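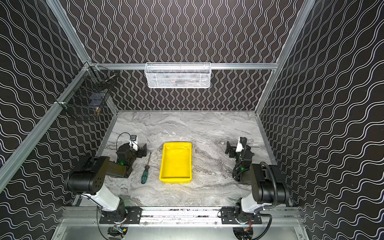 Lilla Hegyi

February 24, 2023

TARORDALE – The pitch on the flyer was "See tomorrow's workbench today." What visitors got at the Rusitano open day was a two-armed robot, a yellow tray, a screwdriver and a fair amount of standing.

Rusitano, which moved into the old Kotdale mill building last July, opened its doors to the public for the first time this week. The company says 230 people signed up. They were led through in small groups, given a badge and a cup of coffee, and walked to a line of metal-framed cells where pairs of arms are being taught to handle hand tools.

The task in the cell that drew the biggest crowd is easy to explain. A screwdriver lies on a marble-patterned surface next to the tray. The robot is supposed to pick it up and put it in. A child of four can do this, as more than one parent in my group pointed out, and the child does not need to be bolted to a rail.

Francine Després, who runs the workshop side of the business, took the comment well. She said the arms had put a tool in a tray 3,158 times since the move. Asked how many times they had tried, she said she would have to get back to us. By the time this item was filed she had not.

That number matters. A count of successes with no count of failures is hard to judge, and it was the only performance figure offered all afternoon. In the session I watched, the robot made 3 attempts and finished 2 of them. On the miss, the fingers closed on the handle, lifted it a little and let it roll away. A technician reached in, set the screwdriver back at an angle and started the run again. Després said that was normal for a live demonstration, and she may well be right.

The arms themselves are neat enough. Each has a white link at the upper arm and a gripper with two black fingers and a small camera housing on top. The walls of the cell are black with white wavy lines, a pattern that made at least one visitor ask for a chair. A guide told us the panels can be swapped so the robot learns to work against different backgrounds. He could not say how often they are changed, or if it has helped.

What Rusitano wants from all this is work. It has been talking to Aubert, the garden tool maker on the river road, about having robots pack tool sets at the end of the line. Aubert sent people to the open day. They stayed for the coffee and asked the best questions of the afternoon, mostly to do with speed. A person on the packing line there fills a tray in the time it took the robot to line up over the screwdriver.

Després said speed will come later and that the company would rather be slow and right. She would not give a date for a trial at Aubert, or say who would pay for it. She also would not be drawn on jobs, beyond saying that no one at Aubert has been told to expect cuts. An Aubert packer on the tour, who did not want her name used, said no one there has been told much of anything.

None of this means the project is a bad one. The staff were friendly and plainly know their machines, and the younger visitors had to be pulled away from the glass in the lobby, where an older arm was waving. But the town gave the company a break on its rent for the mill, and it is fair to ask for more than a wave.

Rusitano plans a second open day in July. Sign-up will be at the front desk of the mill. The company says the tool in the tray will be a different one.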